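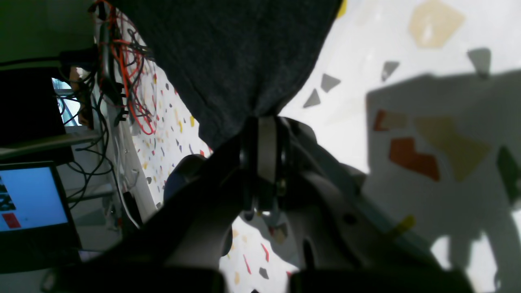
Why fold a knit garment on a table instead of in the air?
A table holds the weight of the cloth, so the knit doesn't stretch while you line up the edges. Folding in the air works for towels. With a soft knit the bottom half pulls on the top half and the fold comes out crooked.

Femier Garment Care, Unit 4: Folding Dark Knits
Handout revised 10th April

Read this before the practice session. The January version had the sleeves going in after the first body fold. Please throw it out.

Start by finding two points to hold. On a top these are the shoulder seams. Dark cloth hides its seams, so feel for them with your fingertips -- they are thicker than the rest. Lay the garment face down and pull the sides out until the body is close to a rectangle.
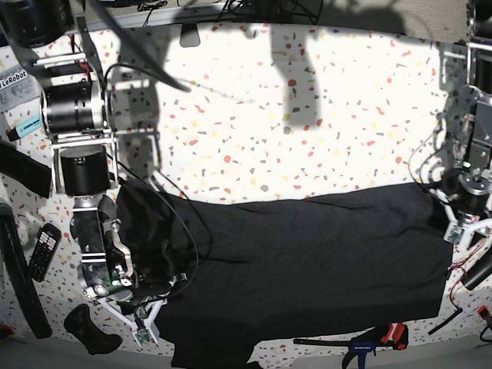
Smooth from the middle toward the sides with a flat hand. Don't tug at the hem. Small wrinkles can stay at this stage, but a crease that runs on the diagonal means one side is twisted, and you should lift that side and lay it down again.

Bring each sleeve in across the back. Fold the sides to the center, then fold the hem up to the collar in two turns. The Pernholm shelf takes a stack 19 cm deep, so check your width against the card before the last turn.

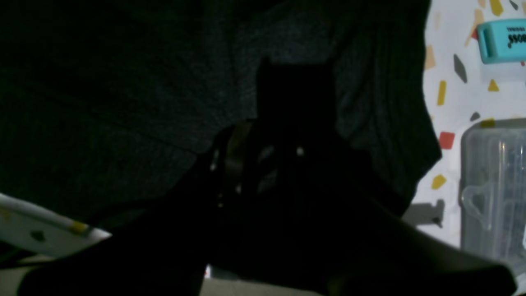 Charcoal and black are easy to mix up under weak light. Sort them at the window end of the room, and keep black in the Batora bins and charcoal in the Kumsa bins.

For the written part, note where your first fold went wrong and what you changed. The limit is 700 words.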